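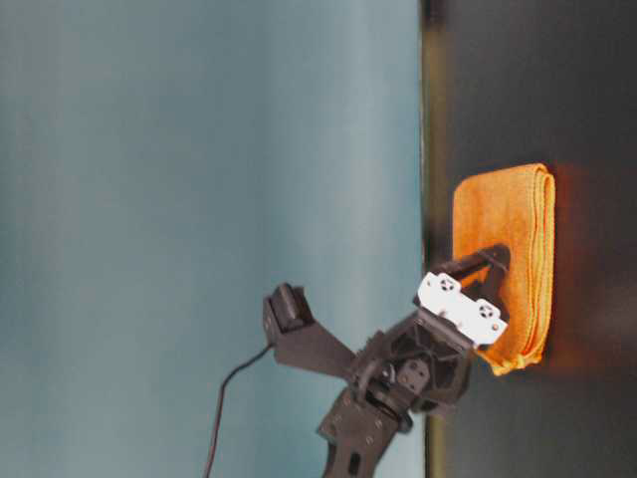
The Pramisby arm is a small tabletop robot arm designed to be built at home or in a shared workshop, using hobby servos, flat bracket plates and a handful of ordinary tools. It takes its name from Pramisby, the town whose open workshop drew up the first set of plans, and it is best known among hobby builders for handling cloth, a job that small arms had mostly been kept away from. Several later versions exist, of which the Ullano and the Prinby are the most widely copied.

Background

The workshop at Pramisby began, as a good many shared workshops do, with a bench, a pillar drill and a cupboard of parts left over from other people's projects. Its members had already built two or three arms from kits, and had grown rather fond of them, but the kits were meant for picking up wooden blocks and plastic cups and were not much use for anything softer. The first drawings for a home-grown arm were pinned up one November and were redrawn many times over the following winter, mostly to make the plates simpler to cut (the earliest wrist had so many small slots in it that a whole evening could go on filing one piece).

The plans were shared freely from the beginning, along with a long and chatty set of building notes. A good part of the arm's reputation rests on those notes, which go patiently through matters such as how to tell a stripped screw from a tight one, and where to put the kettle so that it does not trip the same socket as the power supply.

Construction

The arm is made up of a turning base, an upper link, a lower link, a wrist and a gripper. Each joint is driven by its own servo, and the links are flat plates with holes cut in them to save weight and to give the builder somewhere to fix things later on. The plans allow for a reach of 500 mm, though plenty of builders shorten the upper link to suit a smaller table and lose very little by it.

Servos are fixed to the plates through brackets, and the round horn on each servo carries the next part along. The notes are firm about centring every servo before its horn goes on. A horn fitted one notch out will still turn perfectly happily, and the mistake may not show itself until the wrist comes up against its own housing a week later. Most people who have built one of these arms have done this at least once, and it is no great disaster, but it does mean taking the wrist apart again.

Cables are left with a generous loop at every joint. Builders who like things tidy are often tempted to tie them down close along the links, and the notes ask them kindly to wait until the arm has been moved through its full range by hand, with the power off.

The complete parts list runs to 132 pieces including screws and washers. Brackets may be bought ready made or cut in the workshop, and mixing the two is common, so finished arms seldom match in colour from one end to the other.

Gripping cloth

Cloth is awkward stuff for a gripper. It squashes, it slides, and a folded towel that has been picked up by the top layer alone will simply open itself out again on the way to wherever it was going. The usual practice with the Pramisby arm is to come in low and press gently into the folded edge before closing the jaw, so that all the layers are taken together. Closing speed matters a good deal too, and a beginner is advised to start very slowly and work upwards.

Microfibre towels are the customary practice piece. They are cheap, they hold a fold reasonably well and their looped surface gives the jaw something to hold. Cotton tea towels are thought harder, and anything silky is generally left for later. A table in a plain dark colour is often recommended for arms that are guided by a camera, with a brightly coloured towel to go on it.

Variants

The Ullano keeps the original links but has a longer jaw and a stiffer wrist, and can lift 200 g at full stretch. It is the version most often suggested to people who mean to work mainly with fabric. The Prinby is a shortened arm for small tables and spare bedrooms, with a lighter base that has to be clamped down before use. The Aguirre controller, a separate board and set of programs, may be fitted to any of them; it lets the builder guide the arm through a movement by hand and play it back afterwards. Version 2 of the controller added a soft stop, much appreciated by anyone who has had a jaw driven hard into a tabletop.

See also

Hobby servo
Robot gripper
Shared workshop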